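Why I sat through a whole parish council meeting

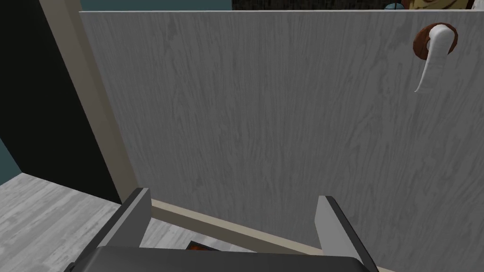

Can an ordinary resident speak at a council meeting? At ours you can, as long as you put your name down with the clerk before it starts, and you get 2 minutes in the public slot at the beginning.

I didn't know any of that until Tuesday. I've lived in Tollovthorpe for 11 years and had never been to a single meeting, which is a bit shameful considering how much I moan about the council (my sister will confirm this at length). What finally got me off the sofa was the plan to hand the running of the library over to an outside firm called Nirkar, and the fact that the vote had been brought forward to April with hardly a word to anyone.

So along I went. There were 64 pages of papers for the evening and I'd printed the lot at work, sorry boss. The bit about the library was on page 40-something, tucked in after the grass cutting contract, and it was a page and a half long. A page and a half! The grass got four.

Pilar Rivadeneira, who leads the opposition lot, wanted the decision put back until a cross-party group had gone through the figures. Fair enough, I thought. Delia Vergara, the leader, said there wasn't time and that the current arrangement runs out in the summer whatever happens. She was perfectly polite about it, but you could tell she'd had this argument before. Then Uriel Ledesma, who usually votes with her, said he wasn't happy either and wouldn't back it without seeing the staffing numbers. You should have heard the muttering!

It went round and round for ages after that. Someone brought up the petition, which had 200 names on it, and there was a long squabble over whether it had been handed in on time. I still don't know the answer.

In the end they put it off to the next meeting. Vergara has promised the staffing figures will be published beforehand, and Rivadeneira gets her review group, though with fewer members than she'd asked for and no say over the contract itself.

I didn't speak, by the way. I'd missed the deadline for putting my name down, so my lovely speech about the Saturday story sessions is still folded up in my coat. Next month I'm emailing the clerk first thing in the morning, and if anybody fancies coming with me, leave a comment and I'll save you a seat.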